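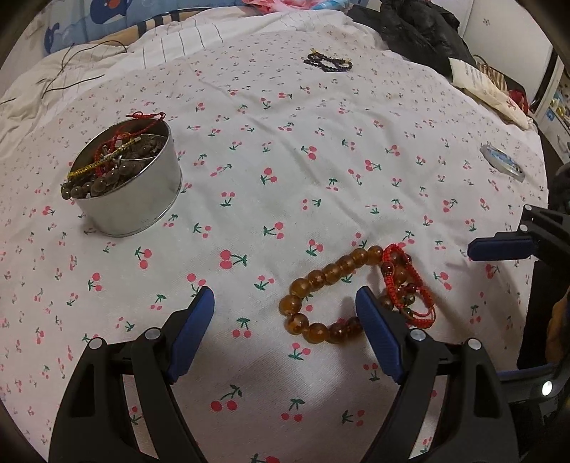 Most of what gets passed around as laundry wisdom was never tested by the person passing it on, and sheets and pillowcases attract more of it than anything else in the house. I have been keeping a list of these tips for years and trying them when I have the patience. Bedding gets a lot more use than sleeping on it, which the tips tend to forget. A bed is where people fold, sort, pack suitcases and set down an open tin of dark beads on a sheet covered in cherries, and a printed sheet has to come through all that and the wash with its reds still red. So I am mostly interested in color, lint, wrinkles and fit, in no strict order.

Vinegar to "set" the color

Everybody's aunt says to soak a new red print in vinegar before the first wash. I did this faithfully through most of my twenties. Modern store-bought cotton is already as set as it is going to get when you bring it home, and a cup of salad dressing ingredient will not change the dye chemistry in your bathtub. Last September I cut a cheap red pillowcase in half, soaked one half overnight in vinegar and water, left the other alone, and washed each with its own white sock. Both socks came out faintly pink. I could not tell them apart, and neither could my neighbor Margareta Manole, who believes in vinegar and was hoping to.

What does help: wash a new print by itself the first couple of times, in cool water, and take it out as soon as the machine stops. Loose dye does its damage while wet things sit in a heap. If a white item does pick up color, do not dry it. Wash it again right away. Heat makes the stain much harder to shift.

Salt is the same story with a different pantry item.

Color-catcher sheets

I wanted to dislike these and I only partly do. They pick up some loose dye, and you can see it on the sheet afterward. What you can't see is whether that dye would have landed on your clothes or gone down the drain with the rinse. A gray sheet at the end of a load proves there was dye in the water and that's all it proves. I use one when I am forced to mix a load and skip it otherwise. A clean white rag seems to do a fair bit of the job too.

Thread count

I used to fall for this one. I paid extra for a set that said 700 on the package and it pilled by the second winter, while the 200 count percale my mother gave me is still on the guest bed. Makers can count the plies in a twisted thread separately, and the number climbs without the cloth getting any better. Ignore anything in that upper range unless you can touch it. Hold one layer up to a lamp. If the light comes through in blotches, with thick and thin patches, put it back. Then rub the fabric against itself for a few seconds and look for fuzz. If it fuzzes in the store it will pill at home.

Thread count does mean something at the low end. Below a certain point you get gauze.

Dryer balls

The claim is that wool balls cut drying time by a quarter. I ran the same load of towels with and without, on the same setting, and the difference was a few minutes, which could have been the weather. They do seem to keep a flat sheet from rolling itself into a rope with a wet pillowcase at its center, though not as well as the free method: stop the dryer halfway, pull everything out, shake it, put it back. It takes a minute. I have never seen that on a package because there is nothing to sell.

Tennis balls in with pillows, yes, fine. They are loud.

Fitted sheets and the famous fold

You have seen the video. Corners tucked into corners, a crisp rectangle, someone smiling. I can do it. It takes me longer than making the bed, and the sheet looks exactly the same once it is back on the mattress. Eun-ji Myung, who ran the linen room of a small inn called Ernomgate for a long time, told me her staff folded fitted sheets in thirds lengthwise, rolled the elastic to the inside and stacked them. I switched to that and haven't missed the rectangle.

If your corners pop off at night, the trouble is pocket depth. Measure the mattress with the topper on it. Sheet straps work but they are a nuisance every single week, and I gave mine away. Marking the top left corner on the inside with a laundry pen is worth doing. I mark mine with an X.

Freezing, baking soda and other miracles

Freezing a pillowcase overnight does not clean it. It gives you a cold pillowcase that smells slightly of peas.

Baking soda in the wash is harmless and may help a little with smell if your water is hard. Baking soda and vinegar together will fizz, and the fizz is the whole show. You have mostly made salty water. If you like both, use them in separate loads, or save the soda for the sink.

Fabric softener leaves a coating. On towels you can feel them get less thirsty. On sheets it is a matter of taste, and my taste is no. I bought a bottle of Treden softener on a friend's word and used about a third of it before it went to the back of the cupboard, where it still is.

Lint and small hard things

Check the bed before you strip it. I mean run your palm over the whole surface, including under the pillows. Bobby pins, crumbs, pen caps, buttons, beads, whatever has been set down there during the day will otherwise go in the machine, and round things find the gap at the door seal. Gather the sheet from the four corners, carry it to the tub, and shake it there, with the drain closed. Shaking it out the window is traditional and I have lost an earring that way.

For lint on a dark print, a damp rubber glove beats the sticky roller and costs less. Wipe in one direction only.

Ironing

No. Take it out slightly damp, snap it, put it on the bed and pull the corners. What wrinkles remain will be slept on. A spray bottle of plain water and the flat of your hand takes care of the fold-over at the top, the only part guests look at. The "wrinkle release" sprays I tried smelled stronger and did no better than the water.

Letters

Maribeth Samonte wrote to ask whether turning printed sheets inside out really saves the color. I think so, a little. The printed side gets less rubbing, and rubbing is what dulls a print. Pillowcases are easy to turn. With a flat sheet there is no inside, so I suspect whoever started that tip had only pillowcases in mind.

Lilibeth Lagman swears by drying reds in the shade. She's right, and I should have said it earlier. Direct sun will take a bright print down faster than any detergent I have used. Whites can go in the sun all day.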